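3.2 Surface color and the visibility of small items

The second part of the study dealt with how well people find small light-colored items on colored work surfaces. Earlier work on visual search has mostly used screens, where the background is even and the lighting does not change. Packing benches, sorting tables and belts are different. Their surfaces are worn in places, light falls on them from one side, and the items are seen at a slant. We wanted to know whether the known effects of contrast hold up under these conditions, and whether the surface color matters once contrast in lightness has been matched.

The work was carried out at two sites, Belton and Brallach. Both sites handle small molded parts that are checked by eye before packing. The staff who took part had normal or corrected vision and were tested for color vision before the first session. In all, 102 people completed the full set of trials. Another six began but did not finish, and their data were left out of the analysis. Sessions at Belton were held in the morning and sessions at Brallach in the afternoon, which we return to in Section 5.

Each person sat or stood at a fixed viewing distance and was asked to say whether a target item was present. Four surface colors were used: dark green, mid gray, black and pale blue. Targets were white, cream or light gray. The background was plain in half of the trials and held other items in the other half. Response time was taken from the moment the shutter opened to the moment the person pressed one of two keys. Trials with a response time under 70 milliseconds were treated as false starts and dropped. 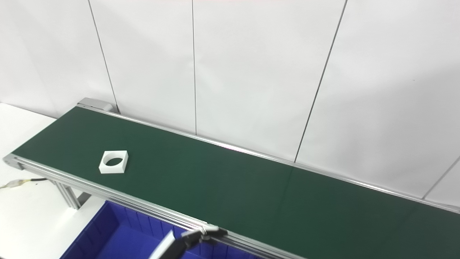

Figure 4. White block with a round hole on a dark green belt.

Visual search depends on more than the difference in lightness between an item and its background. Brennan, in the first report from this project, argued that the outline of the item does much of the work, and that an item with a broken or open outline takes longer to find than a solid one of the same size. Our results agree with this only in part. For a part such as the block in Figure 4, the belt color shows through the hole, so the white area is smaller than the outline would suggest. We had expected this to slow people down. On the dark green and black surfaces it did not, and the difference between solid and bored parts was too small to separate from noise. On the pale blue surface the bored parts were slower to find, and errors rose as well. The simplest reading is that a dark hole inside a light part acts as a feature in its own right, while a pale hole does not.

Lighting had a larger effect than we had planned for. The lamps at Belton are mounted over the middle of the line and the lamps at Brallach are mounted at one end, so no surface at either site was evenly lit. We measured lightness at nine points on each surface before every session. The spread was greatest for dark green, where the brightest point was nearly twice as light as the darkest. Even so, response times for white targets on dark green changed very little from one point to the next. Gray targets were a different matter. They were found quickly in the darker areas and slowly in the brighter ones, and four people missed more than half of the gray targets placed in the brightest area.

Crowding also played a part. When the target was alone, response times were short on every surface and the order of the four colors was the same at both sites: black, dark green, pale blue, mid gray. When other items were present the gap between black and dark green closed, and in the afternoon sessions it was reversed. Several people said at the end of the session that the black surface tired their eyes. We did not collect ratings of comfort in a regular way, and this remark should be treated as a lead for later work.

The analysis used mixed models with person and site as random effects. Of the 1,306 blocks of trials recorded, 1,000 met the conditions set out in Section 2.4 and were kept. Most of the others were dropped because the lightness readings taken before the session were incomplete. Running the same models on all the blocks gave the same order of surface colors and slightly wider intervals. The scripts were written by Eoin Moriarty and were checked against a second set written separately from the same plan.

One result did not fit the rest. On mid gray surfaces, cream targets were found faster than white ones, although white had the higher contrast in lightness. The effect was present at both sites and did not go away when the first session for each person was removed. It may come from the small difference in hue between cream and gray, which could help when the surface has no hue of its own. The Memell color set, which we used to choose the targets, has only two creams, and both are on the yellow side. A pinker cream might behave differently.

The size of the target was held constant in this part of the study. Section 3.3 reports the trials in which size was varied and the surface was always dark green.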